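Simulated Kitchen Rig – Pre-Run Safety Checklist, With My Comments

Reading time: 3 minutes

I keep this list taped beside the monitor at the Muvville shared workshop, and the comments are for whoever has the bench after me. We're building a small kitchen helper arm, which everyone has taken to calling Clandberg, and everything it does gets tried in the simulator before the real arm is allowed to move. Please go through the list slowly, even if you wrote half of it yourself. I did, and I still miss things!

1. Emergency stop and power
Real arm switched off at the wall, key on its hook. OK.
Comment: A simulator session can still send commands down the cable if the bridge program was left running. Close it first, then check again that it's closed.

2. Gripper open and empty at start
OK.
Comment: Fingers wide apart, nothing between them, tips clear of the orange top. I like to take a good look from the wrist view before I touch any controls, and I look at the edge of the counter while I'm there. The right finger overlaps that edge in this view, with the floor tiles showing just beyond it, so I've written "watch the right side" in the log. 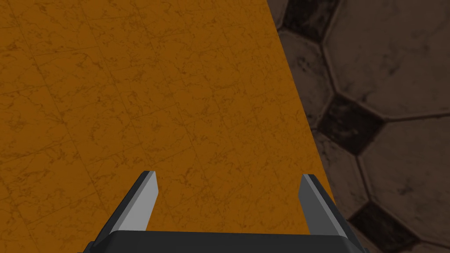 3. Speed limit
Set to 100 mm per second. OK.
Comment: Someone had it at 155 when I sat down. That's fine for an empty world with no furniture in it, but please put it back when you finish – the next person may be new and trusting.

4. Keep-out zone along the counter edge
NEEDS WORK.
Comment: The zone should cover the whole right-hand edge, and at the moment it stops short of the corner. I've left the file open at line 483, where the last point ought to go. Wouter Nijs has offered to add it, and he's welcome to the job.

5. Clearance to the cabinet and handle
OK, with a note.
Comment: When the fingers point toward the maroon cabinet, remember that the long gray bar handle stands out from the panel. The collision shape needs to include the bar as well as the flat front behind it. Turn on the shape overlay and see for yourself, please, and don't go by the picture alone. The counter edge is still close on the right in this view, so item 4 matters for drawer practice too.

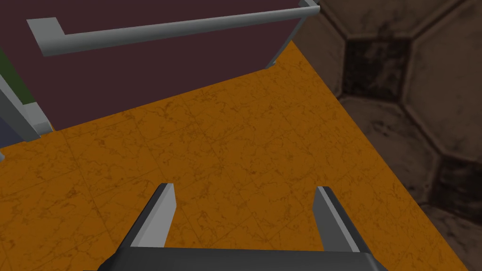 6. Logging and sign-off
OK.
Comment: Save the log under your own name, write down any setting you changed, and have a second person read the sheet before the real arm gets its key back. Item 4 has to be closed first. Until then it's simulator only, and I'll bring cookies to make up for the wait.

Comments (2)

Lelon: Thanks for this, it's so much friendlier than our old sheet. Could item 3 go before item 2? I always set the speed while the world is loading.

Wouter Nijs: I'll do the corner point this evening, after 7. Should the zone go right up to the edge or stop a little inside it? I'd vote for inside – I like a bit of room.

Contact the workshop | Copyright Muvville Shared Workshop | Back to top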